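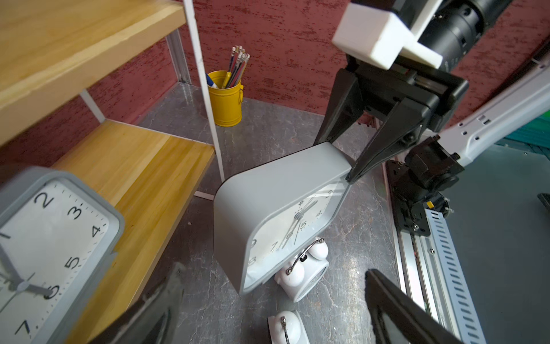 Clock practice: one corner pinched, three more clocks to go.

About the club

Hi, and welcome to the Kestel Robotics Club page! I'm Bilal Atallah, I teach physics at Dindelholm School and I've been running the club since it was me, a box of mismatched screws and a handful of kids who mostly came for the snacks. (The snacks are still good, by the way.)

We meet after school in Room 148 and we work on robot arms. Mostly that means getting a gripper to pick up ordinary stuff and put it where it belongs, which sounds easy until you try it with an alarm clock. Square ones have fat rims and slippery corners, and the little twin-bell ones have handles that look so grabbable and are such a pain to line up with! Whole afternoons go into the angle of one finger.

The students do the work. They design and print brackets, run the cables, write the code and argue about the code. I mostly order parts and say "did you save that?" a lot. Older members pair up with new ones, so if you've never touched a motor in your life, come anyway. I'd never soldered anything before my thirties and I still burn my thumb.

Our big thing every year is the Mansour Cup in June, where school teams tidy a messy shelf against the clock (yes, we've heard all the clock jokes, and we made most of them). Last year we came home with 40 points and a very bent rail. This year we're entering 2 teams, and the younger one has already named its robot Hostari and painted a flag for it.

Joining is free and open to all grades. Wear closed shoes, tie back long hair and bring a laptop if you have one – we've got loaners if you don't. Parents are welcome to sit in, and a few of you have ended up holding a flashlight under a table for an hour, so thanks for that.

Questions? Stop by the room or call the school office and ask for extension 3368.

Page updated 6 April 2026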